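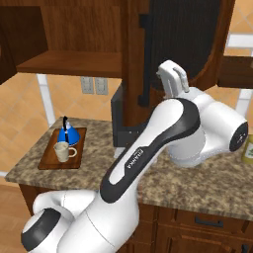

Chillies, year four

I said last August that I was finished with chillies. I said it in the kitchen, in front of people, with my hand in a bowl of cold milk. So naturally the propagator was out of the loft again before the Christmas decorations had gone back up into it.

It is now June 2022 and the spare room has twelve plants in it, plus one I found behind the curtain. The spare room has not had a guest since the grow light went up. My sister was offered it in the spring and asked whether the light went off at night, and I said it did, eventually, and she booked the Premier Inn.

For anyone new, the varieties this time are a plain cayenne, a Hungarian wax, two sorts of jalapeño and something Nighat Janjua gave me in a folded envelope with "HOT, careful" written on it in biro. Nighat has the plot opposite mine and doesn't exaggerate. She once described a burst water main as "a bit damp". I have put her seedlings on the windowsill by themselves, like a dog that has bitten someone.

Germination was the usual pantomime. The cayennes were up in a week. The waxes took nearly three, during which I dug one up with a cocktail stick to see how it was getting on, and it was getting on fine until then. Every book tells you to leave them alone. I own four of those books.
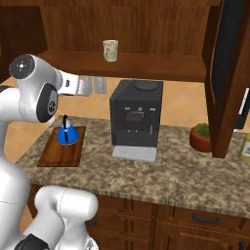

The compost deserves a paragraph of its own, mainly so I can complain about it. I used to buy a peat-free one from Panwood that was perfectly good, dark and crumbly and only slightly full of twigs. This year Panwood had changed the bag and, I suspect, what goes in it. I sieved the first lot through an old colander and was left with half a bag of compost and enough kindling to see us through a hard winter. The seedlings sulked in it. I moved them all into a mix I made myself, two parts sieved stuff to one part leaf mould and a handful of perlite, and they perked up within days, so either I am a genius or they were glad of the fresh air.

Then there was the light. Last year's was a purple thing that made the front of the house look like a nightclub with very low ambitions. A man walking past asked my neighbour if we were growing something we shouldn't be. I was quite flattered. The new one is a plain white panel and costs less to run, and the room looks like a dentist's. I keep it 40 centimetres above the tallest plant, which means moving it up every few days, which means standing on the bed in my socks with a bit of chain in my teeth.

I asked Shahram Mazandarani about feeding, which was a mistake if you have somewhere to be. Shahram grows tomatoes in a lean-to and keeps a notebook going back to before his children were born. His view is that I start too early and feed too much, and that yellow leaves at the bottom are the plant's own business. He feeds nothing until the first flowers have set, then goes to half-strength tomato food once a week. I had been giving mine full strength twice a week since they had four leaves. "So they are fat," he said, looking at a photo on my phone. They were, a bit. Huge leaves, no flowers, the vegetable equivalent of a gap year.

I cut the feed right back and we had the first flower buds a fortnight later, on the cayenne. I announced this at breakfast. It was received politely.

Now for aphids. There are always aphids. I don't know how they find a first-floor bedroom with the window shut but I admire the effort. I've tried the garlic spray (made the curtains smell of garlic), the sticky yellow cards (caught my sleeve, then my hair) and washing-up liquid in water, which does work if you do the undersides of the leaves and then do them again two days later when you'd sooner be doing anything else. I am now picking them off with a damp cotton bud while listening to the radio. It takes an hour and I find I don't mind it.

The plan from here is to get the big ones into their final pots by the end of the month, ten-litre ones, and move half of them out to the plot under the old cold frame. The glass on that needs looking at. The jalapeños can go out first, being the toughest, and they'll get a week of being carried out in the morning and back in at teatime before they have to fend for themselves. I skipped that stage in my first year. The leaves went white overnight and I told everyone it was a virus.

Nighat's envelope plants are staying indoors. They're shorter than the rest and very dark green and they've already got more side shoots than anything else in the room. I asked her what they were called and she said her aunt just calls them the small ones.

If anybody wants a spare Hungarian wax, there are three on the step by the bins. Please bring the pots back.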